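Shared Work: Automated Footwear Sorting and the Returns Staff at Rellura
Student Project Report, submitted by Yiran Feng
26 Oct 2025 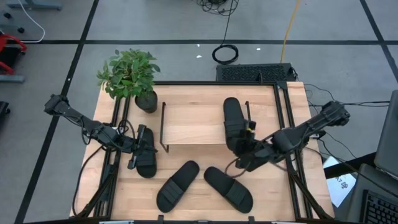
1. Background

Rellura handles returned footwear for several online shops from its building in Clulten. Until February, every pair was taken out of its bag, checked, matched and placed on a rack by hand. The company has since moved part of the matching and racking work to two-armed robot stations. This report considers what that change has meant for the employees of the returns section. It does not assess the technical performance of the stations.

2. Method

Five employees were interviewed, each on two occasions. The author also observed one early shift and one late shift and was given access to the section's written shift notes, 351 entries in all. Names of employees have been withheld at their request.

3. Findings

3.1 Content of the work. Employees who formerly racked shoes now spend most of the shift on inspection: worn soles, missing labels, pairs of unequal size. Three of those interviewed preferred this work. The other two found it more tiring on the eyes and missed moving about the floor.

3.2 New duties. Each station is reset by a member of staff when an item is dropped or placed the wrong way around. This duty appears in no job description. The shift notes show that it falls mainly to whoever is seated nearest, and one employee described it as "a second job that comes in small pieces."

3.3 Pace. Under the old system, employees set their own order of work within the hour. Bags are now opened in the order the stations require. Short conversations between colleagues, which had served as informal training for new staff, have become less common.

3.4 Pay and training. Hourly pay has not changed. Training was provided by Agbayani, the supplier, in a single session that late-shift employees could not attend.

4. Recommendations

The reset duty should be written into the job description and rotated. The training session should be repeated for the late shift. Employees should be able to move between inspection and racking within a shift, as is already done at the company's smaller site in Iltcombe.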